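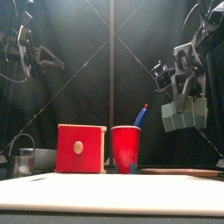

Borkside Tea Tin, 80 g

I started blending this one in March, mostly to please myself, and it's now the tea I drink all morning (yes, four mugs, don't tell Amparo!). It's a malty black with a bit of orange peel, and it takes milk very well.
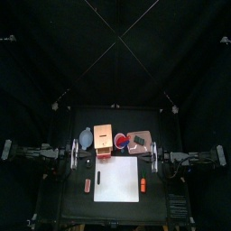 Photo: Gerrit Zulu

Give it 4 minutes in the pot, or five if you like it as strong as my neighbour Lachlan McPhee does. The lid is a snug fit, so twist as you pull.

£8 a tin, refills a bit less. We post on the day you order if you catch me before lunch.

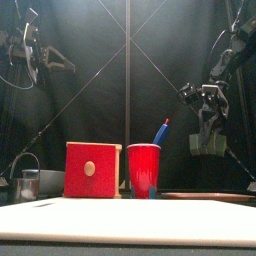 Refills and returns

Refill bags come in the same 80 g size. Dented tin? Drop me a line and I'll send another – Hubert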